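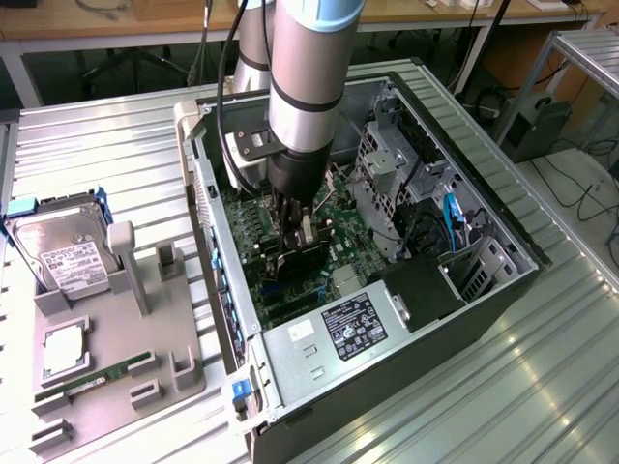 Ticket 282: Arm stops partway through card pull, "contact force exceeded"
Opened by: Mayu Minami
Assigned to: Noboru Ogura
Area: Back bench, PC teardown cell
Status: Closed, see last entry

Mayu Minami
Hello all, and sorry in advance for the length of this one, I wanted to get it all down before I forget which change went with which result. I've been working on the teardown routine for the old desktop towers, the one where the arm takes the parts out and sets them in the gray tray. The RAM stick and the processor have been going fine for weeks and the hard drive in its blue caddy is a joy to watch now. The expansion card is where I'm stuck. The arm comes down straight, the fingers close near the top of the card, it starts to lift, and then it stops dead with "contact force exceeded" and sits there until I clear it by hand.

It doesn't happen every time, and that's what is driving me up the wall. Yesterday I had a lovely run in the morning and then nothing but stops after lunch, with the same tower and the same program (I checked the file date, it really is the same program). I've already re-taught the grasp point and run the gripper open and closed with nothing in it, and I tightened the screws on the sensor bracket at the wrist, which were a touch loose. None of it made a difference that I could see.

Noboru Ogura
Thank you Mayu, this is a very good write-up and please never apologize for a long one! A few questions before I come in. Are you lifting at full speed? Is the tower pushed against anything, or just resting on the aluminum table? And does the stop come right at the start of the lift or a little way up? My first guess is that the latch on the slot is still holding the card, so it would help to know if you're opening that first.

Mayu Minami
Lift is at 100 percent, the approach is much slower. The tower is on its side and just resting there, no clamps. The stop comes right at the start, the card barely moves before it gives up. And yes, I open the latch by hand every time, I'm quite strict about it after the week we chipped one.

Rhydian Gough
Butting in because I had something like this with the Konby gripper on my own arm at home. Mine turned out to be the cable. It had a nice big loop when the arm was up high, but once the wrist was down inside the case the loop would lean on the bracket and the force reading crept up before I'd even touched the part. Worth watching the numbers with the fingers open and the arm parked at the grasp height. If they drift while nothing is touching, you've found at least some of it.

Mayu Minami
Rhydian, I owe you a cup of tea. I parked it at grasp height with the fingers open and the vertical reading was well off zero, and when I lifted the cable away with one finger it dropped most of the way back. I've given the cable more slack down the left side of the arm and re-zeroed the sensor at grasp height instead of at home position. It's much better, but I did still get 2 stops this afternoon, so I don't think we're finished.

Noboru Ogura
Lovely find. I came in after supper and ran it a few times myself with the lights up. What I noticed is that the whole tower shifts a tiny bit on the ridges of the table when the fingers close. The grasp point is fine for where the tower was, but by then the card is leaning slightly against the slot, so it binds when you pull. A straight pull on a leaning card is a hard pull. Two things to try, please, and in this order so we know which one helped:

1. Put a stop block against the lower edge of the case and another at the drive cage end, bolted into the table grooves. There's a bag of them in the Mirham drawer.
2. Drop the lift speed to a quarter until the card is clear of the slot, then let it go back up to full.

Kaede Sakai
Small note on the blocks: the bolts in that drawer are mixed lengths, and the long ones bottom out in the groove and feel tight when they aren't. Use the short ones. I've put a bit of tape on a handful of the right size.

Mayu Minami
Blocks are on, with Kaede's taped bolts (bless you). With the blocks alone it ran all morning without a stop. I then slowed the lift down as well, and the peak force on the pull is lower still, so I'm keeping both. New program is saved in the shared folder as card_pull_slow_lift and the old one is still beside it.

Latifa Ait Brahim has the cell next and will be using the same tower. Latifa, please re-zero at grasp height before your first run, and leave the cable slack where it is even though it looks untidy.

Noboru Ogura
Closing this. If it comes back, reopen here so the history stays together. I'd still like a proper cable clip on that wrist at some point, and I'll open a separate ticket for it.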